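Giving Your Gripper a Wrist View in the Simulator

If you've been following along with my little Bemby arm, you'll know I like to try everything on screen before I let the motors loose in our shared workshop (my knuckles thank me!). Kanini Muli got me into the habit, and it has saved me over 100 clumsy bumps, I'm sure.

Step 1. Attach the camera

Open your Zenora project, click the wrist link and add a camera to it. Slide it back 8 cm from the palm and tip it 10 degrees toward the fingers, then save before you do anything else.

Step 2. Open the fingers and look

Set the gripper to open and switch to the wrist view. You want both fingertips showing, with plain wood grain in the gap between them. Don't fret if the table looks steeply tilted, it's only the angle of the wrist.

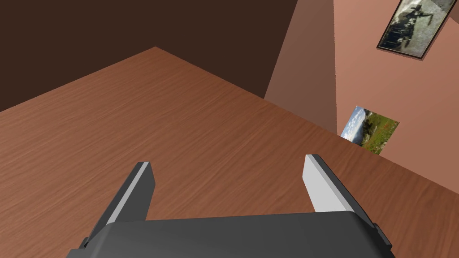

Step 3. Close up slowly

Bring the fingers together in 4 small moves, checking the view after each one. If a tip slips out of sight, go back and give the camera another nudge.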